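Molla cell

The Molla cell is a small robot work cell at Osness, built around one arm with a two-finger gripper and a camera near the wrist. It was put in service in August and stands over a table with a gray covering.

Maintenance is done after every 80 hours of running. The fingers are wiped, the gap between them is checked, and small debris is taken off the surface by hand - compressed air is not allowed.

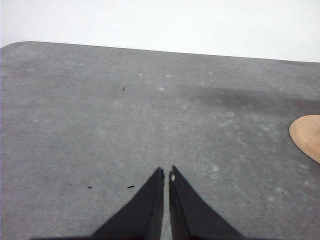

Ludmila Hudec has objected that 80 hours is too long, and that the fingers should be wiped at each shift change. The written procedure was not changed.

Finger pads are replaced in pairs. The first pair lasted 2597 cycles, the second 1857.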